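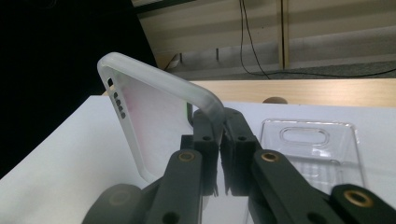 Hollenstein's sales desk wrote back that we should buy the second gripper now and argue over the pads in September, as their quote of $1512 only holds for 30 days.

2026-06-22, notebook, equipment budget

Well, okay, but the pads are the part I want to argue about! They already look a bit ragged on the inner faces, and the frosted bumper case gets squeezed pretty hard where the thicker rim goes in between them. The clear case is next in line. My plan is to put pads down as a regular supply item (Lunberg sells them in packs of 40) and stop hiding them under "misc," where they got cut last year.

So the ask to Numimach looks like this for now: one more gripper, one pack of pads, a few spare bushings, shipping to Ballumville. The ceiling is $2000 and I'd love to keep something back for more phone cases, mostly clear ones, because I keep going back and forth on how many thin-rimmed styles we need before we commit to a pad thickness. Soft and thick is nice on the bumpers. Not sold on it for the rest.

Still to do: ask Hollenstein if the quote includes fingers or just the body (the PDF is vague, grr), get the Lunberg price in writing, move the second table out of this year's sheet. Whoever has the old order form, please stick it in the front of this book.

Print this page | E-mail this page
Home | Notebook | Orders | Bench schedule
Contact the workshop | © Numimach Ballumville | Back to top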